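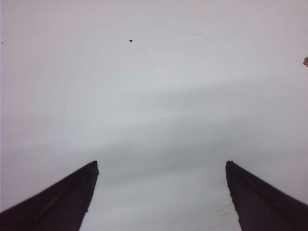 March always gets me thinking about paint, and this year our Windance neighbors have asked me the same question so often that I am putting the answer in print! If your kitchen feels gloomy, start with the walls before you spend a penny on new lamps. A plain, light gray-white, with nothing at all going on in it, will do more for a north-facing room than you would ever believe, and it forgives you when you change the curtains (again).

Buy one small can, paint a patch by the window and live with it for 8 days, mornings and evenings both.

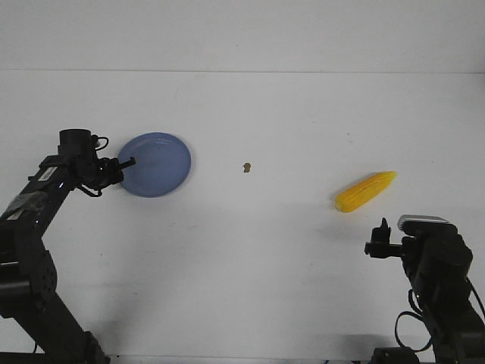
Windance Neighbor, Issue 20, page 3

Two thin coats are kinder than one thick one, and do let the first dry overnight, however eager you are to get supper back on the table.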